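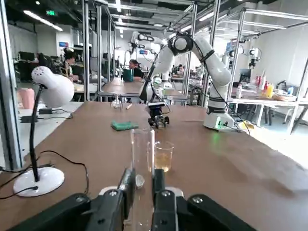 Glass cylinder and a little beaker of something amber on the brown table.

Thread: Storing homemade bitters and vanilla

walonkitchen wrote:
My first vanilla went cloudy after a month in the cupboard over the stove. Is it ruined? I've got 600 ml of it and August is gift season in my family - three birthdays!
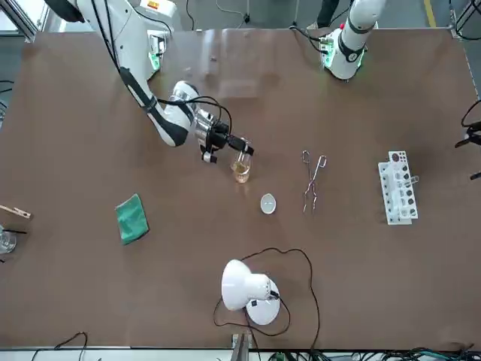 Bitters keep better than people think, walonkitchen, and vanilla is the same. Cloudy is usually just oils coming out. I judge mine by color, and a pale yellow-amber like the stuff in that small beaker would tell me it needs more time. Mine sits 20 weeks in the basement.

peelandpith wrote:
20 weeks is overkill. I strain at eight and nobody in my house has complained. Also please move it away from the stove.

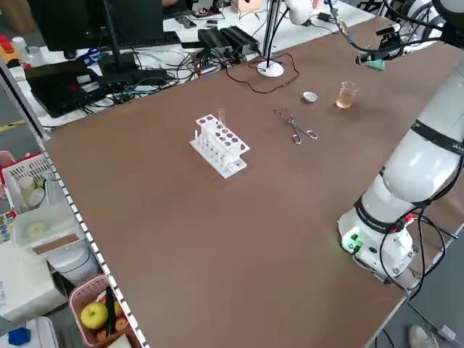 Anouk Koster, moderator

Eight is fine for orange peel, but I wouldn't do it with vanilla. I tried it with a Curnolent jar and it tasted like plain vodka. Get a rack for your sample tubes if you're comparing batches, and label them.

walonkitchen wrote:
Okay, moved it to the hall closet. I'm still not sold on 20 weeks though, the birthdays won't wait.

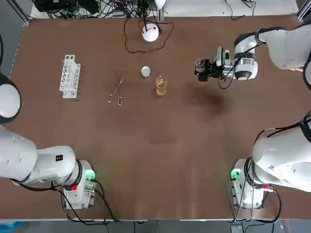
Should I filter it before bottling?
Only if the bits bother you. A coffee filter works, just slow.

peelandpith wrote:
Cheesecloth first or you'll be there all night.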